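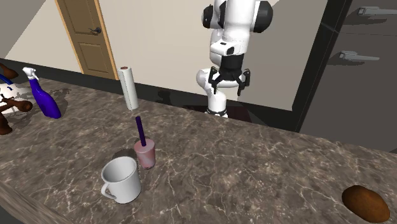

Yiğit Coşkun asked me after the last lecture why the arm would report a good grasp when there was nothing in the gripper, and whether a fault like that even counts if it only happens in simulation. Good question, and it's pretty much all of today's handout.

Yes, it counts! Our controller doesn't know it's in a simulator. The code you run in Bultura is the same code that goes on the lab arm in August, bugs and all.

So, what went wrong. In run 882 the arm closed, the controller read a finger force above the limit, and it set the "holding" flag. Then it lifted, carried nothing across the counter and logged a success. I went through the log line by line (with a lot of coffee) and found that the force spike came from the fingertips touching the stone. We never checked the width of the gap between the fingers. Force alone can't tell you whether you've got a potato or a countertop.
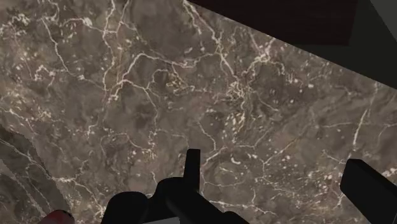 My first fix was lazy - I raised the force limit from 70 to 1000 in raw sensor units. It killed the false grasps and most of the real ones too. So I went to the wrist view instead. With the two fingers spread apart and only veined stone between them, a check on the pixels in the gap ought to say "empty." Mine didn't, at first, and I suspect those bright veins and white speckles were getting picked up as object edges.

For next time, please:
Add a finger width test before the flag is set.
Make the arm stop if force and width disagree. No retry!
Run it 2000 times in Bultura and send me every mismatch, even the boring ones.

Remo Mösli's notes on contact forces are in the course folder. Read the part on tip contact before you start coding.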